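Fernon: Questions We Keep Getting

Last updated January 29, 2022

What is Fernon?

An animated feature about a lighthouse that gets fired. It runs 200 minutes in the director's first assembly and a good deal less in the version you'll be allowed to see. Deolinda Fonseca wrote and directed it. Ilídio Aguiar did the music and, after some persuading, the voice of the fog.

When does it come out?

March. The distributor has promised us a day in March and we have promised not to print it until they stop moving it.

Is it for kids?

Kids can watch it. There is one sad part with a gull, and the test audience of seven-year-olds took it much better than their parents did. If your child has a thing about birds, sit near the aisle.

Do I need to have seen Nitetti first?

No. Nitetti was the short that came before it, and the two share a harbor and a goat. If you have seen the short you will recognize the goat. If you haven't, it's a goat.

Who plays the lighthouse?

We're saving that for the second trailer. Please stop guessing in our inbox. One of you got it right in the first hour and we have been very careful not to reply to that person.

Why does the trailer have a song that isn't in the movie?

Because trailers do. Ilídio has been asked about this at every screening so far and has started leaving before the questions. His own score will be out as an album the same week as the film, 2 discs if you still own something that plays discs.

Is it all hand-drawn?

The characters are. The sea is not - we tried drawing the sea, and after 373 drawings of one wave Deolinda decided that computers had earned a place in the arts. The backgrounds are painted, scanned and then argued over.

What is a Droneck?

The villain. He sells lightbulbs. The name is pronounced the way it looks, whatever they said on the radio.

Will there be toys?

There will be a plush goat. We ordered 4000 of them before anyone had approved the color, so it comes in the color it comes in. It goes on sale when tickets do. There is no plush lighthouse. We saw a sample, and it looked like a sock with a headache.

Will it be dubbed or subtitled?

Both, depending on the theater. Check the listing before you buy. The fog is not dubbed in any version, as it mostly moans.

Can my school or film club show it?

Yes, but not until the theatrical run is over. Write to us with your town and the size of your room and we'll put you on the list. "A friend's really big TV" doesn't count as a room, and we've had to say so more than once.

Is Mr. Mühlbauer based on a real person?

Mühlbauer, the harbor inspector with the very small umbrella, is made up. Several harbor inspectors have written in anyway. They were all quite nice about it.

Will there be a sequel?

Ask us after opening weekend. If we answer the phone, that's a good sign.

Comments

goatwatcher: Saw the trailer twice and still can't tell if the fog is a good guy. Is the fog a good guy?

Marcy P.: My son wants to know if the gull is OK. I would also like to know if the gull is OK.

tidepool_ted: The color of that goat is fine. I'll take two.

Contact: use the form on the front page | © 2022 the makers of Fernon | Back to top
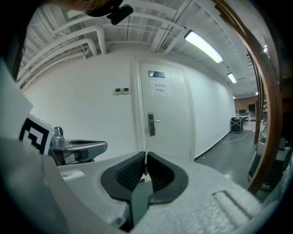 One more, as it came in while we were updating the page: yes, you should stay through the credits. There's a short bit with the goat at the end, and the people who painted all those rocks would like you to see their names.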